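Can a robot sew your button back on yet?

Saturday, October 2, 2021

so last week I lost a coat button on the bus, and instead of just getting the needle out like a normal person I spent my lunch hour ringing round to find out if a machine could do it for me. (I know. It's a job for 6 minutes in front of the telly.)

First stop was Purnik, the repair shop on the high street, where Kulsoom Kiani and her team got through 217 mending jobs in March, every single one by hand. They do have two machines that sew a lovely straight hem, but somebody still has to lay the cloth flat and turn it at the corners, and she says that's most of the work anyway. She was very nice about my button. She also offered to do it for £2!

Then I tried Nosinier, who've been teaching an arm to fold towels and pair socks, and they were quite cheerful about how slow it is. Socks are fine. Towels are mostly fine. Thread is the one they all groan about, as it's thin and bendy and never lies the same way twice, and a machine has to find the end of it before it can do anything at all.

Where thread does get handled by metal jaws is surgical work, with a dark strand being stitched through a soft, pale pad, and I could have looked at it for ages. Look at the little hook of slack by the jaws!
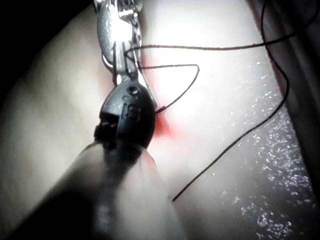

Aksel Vestergaard

It's lovely stuff, but that's a very expensive way to mend a coat, and you'd still want a person nearby. Kulsoom reckons she'll be sewing by hand for another 30 years, and she'd happily give up the sweeping first. I'm dropping the coat off on Tuesday, with the spare button if I can find it.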